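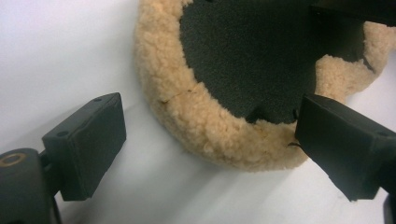 Dedos planos ou dedos estreitos para peças felpudas? (Skumotton vs. Kilar)

Fórum > Garras e ferramentas manuais > Comparativos

torque_de_chinelo
1 de outubro de 2025

Boas. Ando há duas semanas a comparar duas garras de mão para recolha de demonstrações e já tenho opiniões a mais, por isso venho gastá-las aqui.

De um lado a Skumotton, com os dedos de bloco, pretos, faces planas, largos como tijolos. Do outro a Kilar, com dedos estreitos e ponta arredondada, mais bonita e mais cara. A peça da discórdia é um pad redondo de lã, centro escuro e uma coroa de pelo encaracolado a toda a volta. Numa peça rígida, a largura da abertura diz-me quase tudo. Com pelo no meio, o dedo começa a tocar muito antes de começar a agarrar, e a leitura da abertura passa a ser literatura de ficção.

Fiz 50 tentativas com cada garra, sempre sobre fundo branco, com a mesma câmara. A Kilar enterra-se na lã e chega depressa ao miolo, mas quando escorrega, escorrega de vez. A Skumotton empurra a peça toda pela mesa se eu não entrar com os dois dedos ao mesmo tempo. Em compensação, quando fecha bem, a peça roda menos.

Por enquanto inclino-me para a Skumotton. Alguém tem experiência com coisas deste género? Ursos de peluche contam.

parafuso_m3_perdido

Contam, e até agradecem. Usei a Kilar uma temporada inteira com panos e peluches e nunca mais voltei aos blocos. O teu problema de escorregar é força a menos ou ponta gasta. Trocaste as borrachas da ponta? As que vêm de origem são boas para a fotografia do catálogo.

torque_de_chinelo

São novas, de março, e passaram o verão numa gaveta. Se se gastaram, foi de tédio.

eixo_z_invertido

Discordo dos dois, para não perder o hábito. Estão a comparar dedos quando deviam estar a comparar o ponto de pega. Se agarras pela coroa de pelo, qualquer dedo vai parecer mau. Se apanhas a parte escura pelo menos de um lado, qualquer dedo vai parecer razoável. Em quantas das tuas 50 tocaste na base e não só na lã?

torque_de_chinelo

Pergunta irritante, e portanto boa. Não separei os dois casos, e fui rever as gravações. Nas primeiras tentativas com a Skumotton ia quase sempre ao rebordo inferior da coroa, porque era o que tinha à frente. Mais tarde comecei a inclinar o pad.
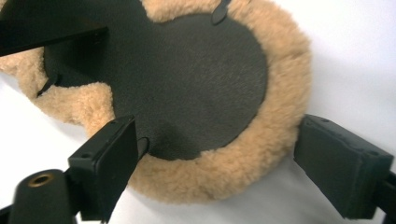 Com um dedo encostado à base escura, junto a uma daquelas patilhas pretas pequenas, e o outro no pelo, a pega fica assimétrica: um lado rígido, outro fofo. O curioso é que os blocos lidam melhor com isto do que eu esperava, porque a face larga vai espalhando a lã. Com a Kilar, o lado fofo cede de repente e a peça foge para esse lado.

Por isso retiro metade do que disse. A outra metade fica, que me custou a escrever.

parafuso_m3_perdido

Fico satisfeito com a metade retirada, suponho que seja a minha. Mas a patilha atrapalha a comparação. Se o dedo encosta ao lado dela, nunca sabes se foi a face plana que impediu a rotação ou se foi a patilha a fazer de batente.

sensor_com_sono

Uma nota sobre a câmara, já que a discussão dos dedos vai durar até à reforma. Com a câmara montada na própria garra e fundo branco, o centro escuro da peça e os dedos pretos confundem-se com uma facilidade deprimente. Os meus modelos de segmentação achavam que o dedo fazia parte do pad. Resolvi com exposição fixa e um bocadinho de fita clara na aresta interior dos dedos.

Os dedos da Ó Conaill já vêm em cinzento, aliás. Custam 300 o par. Comprem fita.

eixo_z_invertido

300 por um par de blocos pintados?! E a fita na aresta interior descola à terceira peça com pelo, fica lá metade da ovelha agarrada. Põe-na em cima, onde estão os furos dos parafusos.

sensor_com_sono

Em cima tapas os furos, e depois, para mudar os dedos, tens de tirar a fita. Já passei por isso. A minha está no interior e aguenta.

eixo_z_invertido

Furas a fita.

torque_de_chinelo

Bom, enquanto vocês decidem onde colar fita, reorganizei o teste. Vão ser 600 demonstrações, metade com cada garra, divididas em 3 pontos de pega: só pelo, base e pelo, e base longe das patilhas. Abertura inicial igual para todas. Quem segura a garra sou sempre eu, o que introduz um enviesamento, mas é o operador que o orçamento permite.

Também me emprestaram um controlador da Worstead para registar a corrente do fecho na Kilar motorizada. O manual tem uma página, e essa página é a garantia.

parafuso_m3_perdido

Na Worstead, cuidado com a frequência de registo: de origem vem no mínimo. Procura no menu avançado, que está escondido dentro do menu básico. E escova o pad entre séries, senão ao fim da tarde estás a testar outra peça.

torque_de_chinelo

Escovar o pad. Está bem. Acrescento ao protocolo, entre "calibrar" e "pôr em causa as escolhas de carreira". Volto com a tabela quando acabar as primeiras 300.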